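Showing it once more: an afternoon with the arm teachers at Vokdale

Nov 26, 2025

The person who runs the teaching sessions at Vokdale used to repair sewing machines. Now the job is steering two robot arms from a chair, one hand for each, so that the arms can later have a go by themselves. We talked between sessions, with the tea going cold. 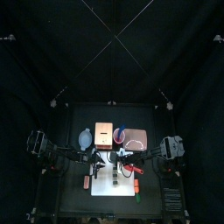
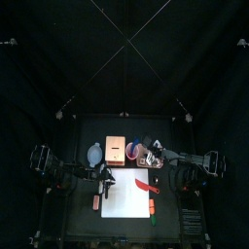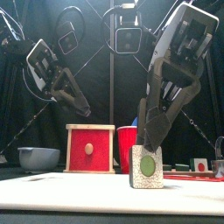

Hattie Brockwell
Staff writer, Drirkgate

I asked first how you teach an arm to do something as plain as picking up a block. "You do it yourself, through the arm," the lead operator told me. "I've got a pair of handles, and whatever my wrists do, the grippers do. Every joint gets written down as I go, and the cameras save what they see. At the end we've got one complete go at the task, and then we tidy the table and do another!"

There have been a lot of others. The kitchen set alone stands at 1155 recordings, and the whole collection, which the team calls Sikitz, has reached 2648. A new operator is asked for 132 practice runs before any of theirs are kept.

"People groan at that number," the operator said, "and I did too. But your hands need it. The first day you grab everything far too hard, you've no feeling in your fingers, and you're watching the gap between the gripper and the thing and guessing. Then one morning you stop guessing. I was so pleased I rang my mum."

The tasks sound like a toddler's afternoon. There's a cup with a blue utensil in it, a wooden box, a bowl, a white board to work over, bits of pretend veg. Blocks, too. I wondered whether it got dull.

"No, I love it, I really do. You find out how odd your own hands are. Try taking a spoon out of a cup and writing down every step. You tilt it, you let it slide a bit, you catch it lower down... and I'd never noticed any of that until I had to do it with two fingers and a delay."

Two arms close together are the hard part. Bring both grippers over the same patch of board and one can easily knock the other, so operators learn to park the arm they aren't using. "Left hand still. That's what I say to trainees all day. Left hand still, left hand still."

Do they ever push the arms about directly? Sometimes, with the motors slack, for a simple reach. The operator finds it quicker to learn but says your own arm gets in the cameras' way, and those recordings go in a separate folder.

The software that plays it all back is called Moschos. After each batch it is given the table and left to try, and everyone comes over to watch. On the last trial it managed a clean lift 33 times before the first drop.

"It had my habits," the operator said. "I do a little pause above the block before I close. I don't know why, I always have. And there it was, doing my pause! I laughed out loud."

Bad goes are kept as well, if the operator gets out of the trouble properly. A fumble followed by a second try is useful to learn from, and the team marks those by hand. A fumble followed by swearing is marked too, under a different heading.

In December they start on pouring. The operator has been practising at home with a jug and a pair of salad tongs, and so far the kitchen floor has had most of the water.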